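Why Do We Have Two Hands?
By Kátia Batista
Jan 23, 2024

Pick up a jar and unscrew the lid. One hand holds the jar still. The other hand turns the lid. You probably did not have to think about which hand would do which job. Your brain sorted it out for you.

People use two hands together all day long. We tie shoes, open bags, button coats and peel oranges. This page is about how the two hands share the work, and how your body makes it happen.

What is inside a hand?

A hand has 27 bones. Eight of them are small bones in the wrist. Five longer ones are in the palm. The other 14 are in the fingers and thumb. Each finger has three bones, but the thumb has only two. Bend your thumb and then bend a finger, and you can feel the difference.

Most of the strong muscles that bend your fingers are not in your hand at all. They are in your forearm. They are joined to the finger bones by long cords called tendons. Put one hand around your other forearm and wiggle the fingers of that arm. You can feel the muscles moving under the skin.

The thumb is special. It can swing across the palm and touch the tip of each finger. This lets you pinch small things, such as a bead, and grip large things, such as a bat.

Which side of the brain does the work?

Your brain has two halves. The left half mostly controls the right hand. The right half mostly controls the left hand. The nerves cross over from one side to the other near the bottom of the brain.

The two halves need to talk to each other. They do this through a thick band of nerve fibers in the middle of the brain. When you clap, messages pass through this band so that both hands arrive at the same time.

Holding hand, working hand

In many jobs, one hand holds and the other hand works. When you write, one hand moves the pencil and the other keeps the paper from sliding. When you cut out a shape, one hand works the scissors and the other turns the paper.

In other jobs, both hands do the same thing. Carrying a big box is like this. So is pushing a shopping cart or catching a beach ball.

There is also a third kind of job, where both hands are busy but do different things. A piano player may play a slow tune with the left hand and a fast one with the right. This takes a lot of practice.

Two arms can reach the same spot from opposite sides.

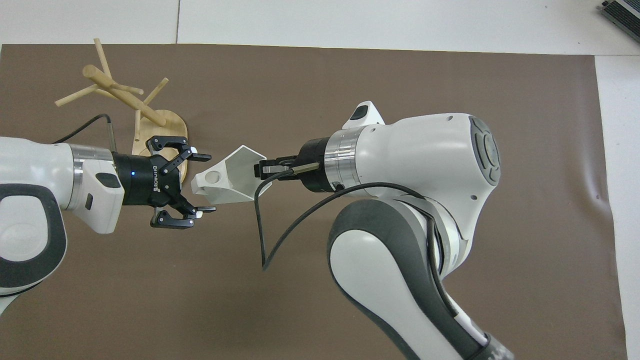
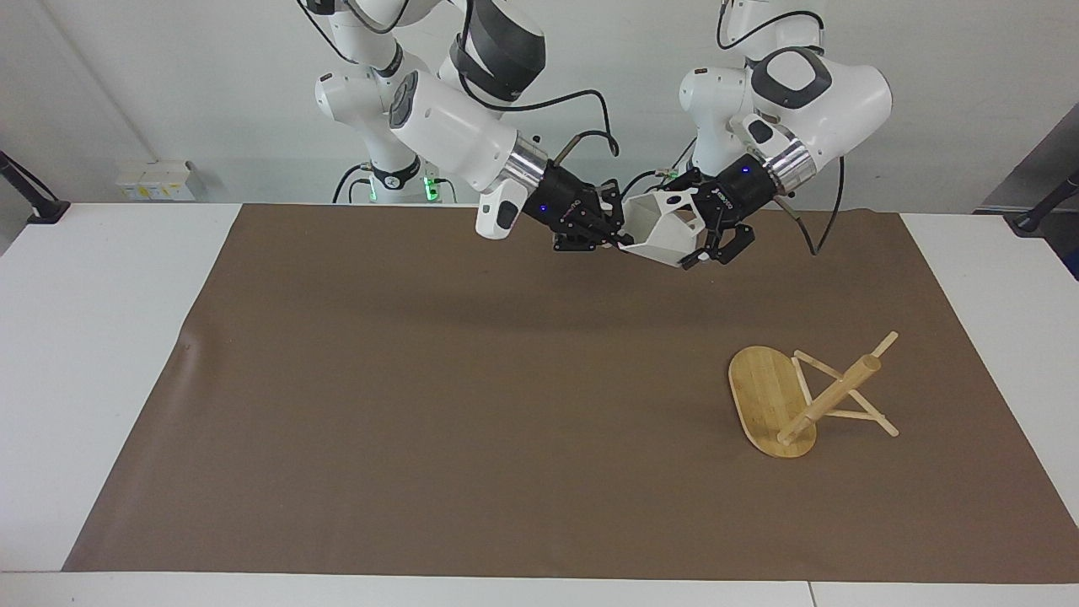 Right-handed or left-handed?

Most people like to use one hand more than the other. About nine out of ten people are right-handed. The rest are mostly left-handed. A few people can use both hands equally well. The word for this is ambidextrous (say "am-bee-DEK-strus").

Scientists do not know exactly why people prefer one hand. Part of it seems to be passed down in families, but two right-handed parents can have a left-handed child.

Some tools are made with right-handed people in mind. Many scissors are hard to use in the left hand, and the blades may hide the line you are trying to cut. Left-handed scissors have the blades the other way around.

How do babies learn?

A newborn baby will close its fingers around anything that touches its palm. The baby does not choose to do this. It is called a reflex.

Later, babies learn to reach for things on purpose. Then they learn to pass a toy from one hand to the other, and to bang two blocks together. Threading beads comes much later, when a child can hold the string in one hand and move the bead with the other.

Try it yourself

You will need a coat with buttons, a sheet of paper, a pencil and a friend.

1. Button the coat with both hands. Your friend times you.

2. Unbutton it. Put one hand behind your back and button it again. Compare the two times.

3. Write your name 4 times with your usual hand, then 4 times with the other hand. Look at the size and shape of the letters.

4. Stand beside your friend. Each of you uses one hand only, and together you fold the paper in half. You will have to agree on who holds and who folds.

Words to know

Tendon: a strong cord that joins a muscle to a bone.

Nerve: a bundle of fibers that carries messages between the brain and the body.

Reflex: a movement your body makes without you deciding to make it.

Ambidextrous: able to use both hands equally well.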